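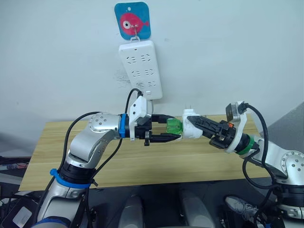
Chapter 6
Collecting Demonstrations

Learning objectives

After studying this chapter, the student should be able to:
explain what a demonstration is and what a complete record of one contains;
write a task statement that two operators will read in the same way;
plan variation in the starting conditions of a task;
apply a written rule for keeping, marking or rejecting an episode;
prepare a session log that another laboratory can use.

6.1 Introduction

The preceding chapters treated the learning system as a finished object. A policy was given, and the student was asked to measure how well it performed. The present chapter turns to the material from which such a policy is made. In the method known as imitation learning, that material is a set of demonstrations: recordings of a robot being guided through a task by a person who already knows how the task should be done.

The photograph at the head of the chapter shows two robot arms at work over a wooden tabletop, with a power strip hanging on the wall behind them. The gripper on the right holds a white plug adapter with its two prongs pointing up. The gripper on the left has its fingers close to a translucent green plastic piece attached to the side of the adapter. Tasks that involve plugs and sockets are used throughout this chapter. They are familiar to every reader, they require fairly exact alignment, and they raise most of the questions that a collection plan must settle.

A person plugs in an adapter without much thought. The hand turns the part, the eye checks the slots, and small errors are corrected by feel. A learning system has none of this background. It has the images from its cameras, the positions of its joints, and the commands that were sent while the operator was in control. If a correction does not appear in those records, it cannot be learned from them.

6.2 Terms Used in This Chapter

Episode. One attempt at a task, recorded from the starting condition to the stopping condition.

Demonstration. An episode guided by a human operator and accepted for training.

Observation. Everything the system is given at one time step, including camera images and joint positions.

Action. The command issued to the arms and grippers at that same time step.

Session. A group of episodes recorded by one operator at one station without a change of equipment.

The distinction between an episode and a demonstration should be kept in mind. Every demonstration is an episode, but an episode becomes a demonstration only after review. Students who use the two words loosely will have difficulty with the exercises in Section 6.7.

6.3 The Task Statement

Collection begins with a written statement of the task. The statement names the objects, the starting condition, the desired result, and the point at which recording stops. It should be short enough to be posted at the station.

Consider the instruction "Plug in the adapter." One operator may stop recording when the prongs enter the slots. Another may release the adapter and return both arms to rest. A third may press on the adapter a second time to make certain that it is seated. Each reading is reasonable, and a data set that mixes all three will teach the system three different endings.

A better statement reads as follows: "Starting with the adapter held in the right gripper, insert it fully into any open outlet of the power strip, open the gripper, and withdraw the arm to its rest position. Stop recording when the arm is at rest." The words "any open outlet" deserve attention. They allow the operator a choice, and the choice must then be entered in the log.

6.4 Case Study: The Kesen Collection

The Kesen collection was prepared at the Fairclough teaching laboratory under the direction of Sandra Stockdale. Its purpose was to provide students with a modest body of two-arm demonstrations that could be examined in full during one term. Recording began in August and was carried out by three operators, Wayne Clegg, Jade Marsden and Houshang Karimi, each of whom completed 14 practice episodes before any recording was kept.

The plan called for 1,000 accepted demonstrations across 19 task statements. The laboratory recorded 1,629 episodes in order to reach that number. The remaining 629 were not discarded. They were stored separately with the reason for rejection, and they are used in Chapter 9, where the student will train a system to recognize a failed attempt.

Review of the early sessions showed a difference between operators. Clegg approached each outlet from directly in front. Marsden approached from slightly above and lowered the part into line. Both methods met the task statement. Stockdale chose to keep both and to record the operator's name with every episode, so that the effect of the two styles could be studied later. A laboratory with a different purpose might properly have required a single method.

A second finding concerned hesitation. Karimi often paused before contact in order to check alignment on the monitor. In the recordings, these pauses appear as long runs of nearly identical observations paired with no movement. A system trained on them may learn to stop at the same place and remain there. The operators were therefore asked to continue moving slowly during alignment, and episodes containing a pause longer than the posted limit were marked for review.

6.5 Before the Session Begins

The following steps are to be completed at the station before the first episode is recorded.

1. Read the posted task statement aloud.
2. Confirm that each camera is delivering an image and that the clocks agree.
3. Move both arms through their full working range and check that no cable is pulled tight.
4. Place the objects in the first starting condition on the session sheet.
5. Enter the operator, the station and the task number in the log.
6. Record one trial episode, play it back, and delete it.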